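Skotix Invoice Matching
26 Dec 2022 | By Zarmeena Dhanial
Print | E-mail

Skotix checks supplier invoices against purchase orders and receipts. The base plan is $249 a month and covers 300 suppliers.
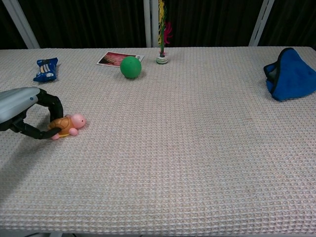 Adeel Farooqui wrote in to ask if partial deliveries still need a manual match. They don't, as of the September release.

Extra buyer seats are $40 each. Catalogs from Vollov and Memon load without a connector.

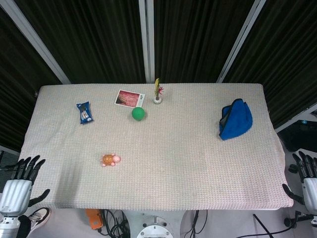

Mulwood replied that its import stopped at line 192 on a blank tax code. Fill that column before loading.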